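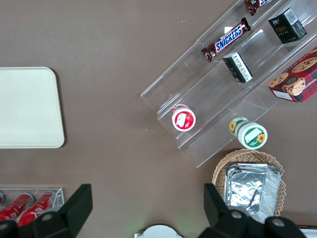
4. Preparing the Gallery Section

The Gallery section of the Vinodach template displays up to 22 items in a grid that adjusts to the width of the visitor's browser. Each item consists of one image, one title, and one optional caption. Images in this section are cropped to a square by default, and the quality of the result depends largely on the background of the original. A plain brown tabletop seen from directly above, with open space between a cream-white tray and a clear tiered stand of snacks, gives the template room to place a title over the image without covering the items on display. Images with busy backgrounds may be used, but the title should then be moved to the position named Under.

Before you begin, confirm that the Terniveo editor is installed and that you are signed in with an account that has editing rights. Accounts with viewing rights can open the Gallery panel but cannot save changes.

4.1 Adding images

1. Open the template in the Terniveo editor and select Sections from the left menu.

2. Select Gallery. The panel opens on the right side of the window.

3. Select Add Item. An empty square appears at the end of the grid.

4. Drag an image file onto the empty square, or select Browse and choose a file from your computer.

5. Wait until the progress bar has closed before adding the next item.

6. Enter a title. Titles longer than 110 characters are shortened on the page, although the full text remains stored with the item.

7. Select Save Draft.

Note: The template accepts JPG, PNG, and WebP files up to 10 MB each. Layered files must be exported to one of these formats first.

Caution: Replacing an image removes its crop settings, its caption, and its link. This action cannot be reversed once the draft has been saved. Copy any caption you wish to keep before selecting Replace.

4.2 Setting the crop and title position

1. Select an item in the grid and then select Crop.

2. Move the focus marker to the part of the image that must remain visible on small screens.

3. Open the Title Position list and select Over Left, Over Right, or Under.

4. Select the phone icon at the top of the panel to preview the item at its narrowest width.

5. If the title covers an important part of the image, return to step 3 and select another position.

6. Select Apply.

Note: Over Left and Over Right use the heading color set in Section 3. Under uses the body text color. A custom color may be set for a single item under Advanced, but it will not change when the overall color scheme is changed.

4.3 Changing the number of columns

The grid shows four columns on desktop screens and two on phones. To change these values, select Layout at the top of the Gallery panel and enter a number in each field. The desktop field accepts values from one to 6. The phone field accepts one or two. Spacing between items is set in the same place and applies to all screen sizes.

Caution: Do not edit the grid file directly while the editor is open. The editor writes its own copy each time a draft is saved, and manual changes will be lost.

4.4 Using the Flekico icon set

Captions may include icons from the Flekico set supplied with the template. Place the cursor in the caption field, select Insert Icon, and choose an icon from the list. Icons take the size and color of the surrounding text. Screen readers skip them unless a label has been entered, so an icon that carries meaning must always be given one.

Revision record

Section 4 was revised on May 4, 2021, by Kelly Guimarães. The column settings described in 4.3 replace those in the January edition. Sites built with the January edition keep their earlier column values until Layout is opened and saved again.

Continue to Section 5, Contact Form.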